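Week 5: Gathering demonstrations

Reading before the lab: Blackwood handout, section 3.

A policy learns what you show it, including your bad habits. If you dither over every block, it will learn to dither, and with great confidence.

For the sorting task each pair records 10 episodes. Move the starting block between episodes. Last year's pairs put it in the same spot every time and trained a very expensive way of visiting that spot.

Keep fumbles, but label them. Delete nothing without asking Imani Brannigan, who will say no.

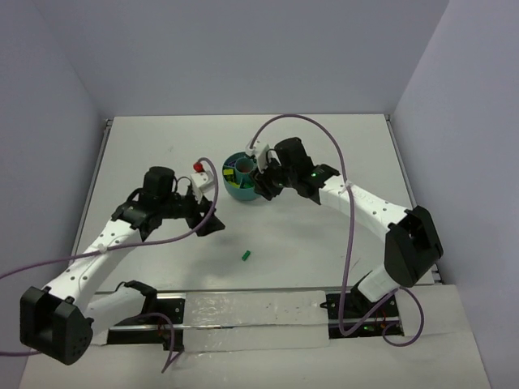 Fig. 3. Sorting task, two arms. Right gripper at the rim of the divided bowl; one green block out on the table.

For next time: watch your own episodes at normal speed, all of them. Bring tea.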